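暗号資産ニュースの翻訳・執筆ライター募集(在宅、未経験分野からの応募歓迎)

掲載日:2024年8月7日

暗号資産とブロックチェーンの話題を日本語で届けるニュースサイト「Lustska」では、一緒に記事を作ってくれるライターを募集しています。今回の採用枠は2名です。

Lustskaは、値動きの速報だけでなく、その裏にある仕組みや規制の話まで読めるサイトを目指して続けてきました。おかげさまで5月には公開記事が500本を超え、読者の方から「取引所の手数料の記事で初めて納得できた」「ステーキングの税金の話をもっと読みたい」といったメールをいただくようになりました。書きたいテーマが編集部の手に余るほどたまっていて、うれしい悲鳴をあげています!

お願いしたい仕事

・英語の発表資料や開発者ブログをもとにしたニュース記事の執筆(1本800字から1500字程度)
・ウォレット、ステーブルコイン、レイヤー2などの入門記事の執筆と更新
・海外編集部が書いた解説記事の翻訳
・公開済み記事の数字やリンクの見直し

海外編集部の窓口はClive Sedgwickです。英語でのやりとりはほぼチャットで、通話は月に一度あるかないか。読むほうが得意で話すのは苦手、という方も心配いりません(編集部の日本側メンバーもだいたいそうです)。
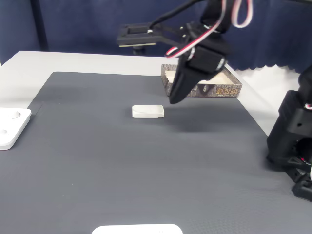 応募にあたって、金融やITの職歴は問いません。今いるライターの前職は、図書館勤務、ゲームの翻訳、高校の非常勤講師とばらばらです。それより大事にしているのは、わからない用語に出会ったときに一次資料まで戻って調べるのが苦にならないこと。ホワイトペーパーの脚注を読んでいたら夜になっていた、という方とはきっと話が合います。

必須なのは次の点です。

・日本語で読みやすい文章が書けること
・英語のニュース記事を辞書を使いながら読めること
・週に2本以上の記事を継続して書けること
・自分が保有している銘柄について編集部に申告できること

最後の項目は少し堅苦しく見えるかもしれませんが、読者に対する約束としてサイト開設時から続けています。保有していること自体はまったく問題ありません。ただし、申告した銘柄についての記事は別のライターが担当します。特定の銘柄の購入をすすめる記事や、価格の予想だけで成り立つ記事は扱っていません。

報酬と働き方

業務委託契約で、完全在宅です。執筆は原稿用紙(400字詰め)1枚につき1,400円、翻訳は仕上がりの日本語で同じ計算になります。支払いは日本円の銀行振込のみで、月末締めの翌月払いです。相場が大きく動いた日には速報をお願いすることがありますが、夜中の対応は当番制で、参加するかどうかは自由に決められます。

最初の5本は編集者がつきっきりで赤を入れます。赤字が多くてもがっかりしないでください。チェーンの名前の表記ゆれや「億」と「兆」の取り違えなど、誰もが一度は通る道ばかりです。用語集と過去の校正メモもお渡しします。

応募方法

以下の3点をそろえて、サイトの応募フォームからお送りください。

1. 簡単な経歴(書式自由)
2. これまでに書いた文章を1点(ブログや同人誌でも可)
3. 最近気になった暗号資産の話題と、その理由を400字以内で

3については正解を探しているわけではないので、どうぞ好きなことを書いてください。前回の募集では、自作のノードが一晩止まった話を送ってくれた方がいて、編集部で回し読みしました。

書類を拝見したあと、有償の試し書きを1本お願いし、オンラインで30分ほどお話しします。結果は合否にかかわらず全員にメールでお返事します。募集は2名が決まりしだい締め切ります。ご応募をお待ちしています!

Lustska日本語編集部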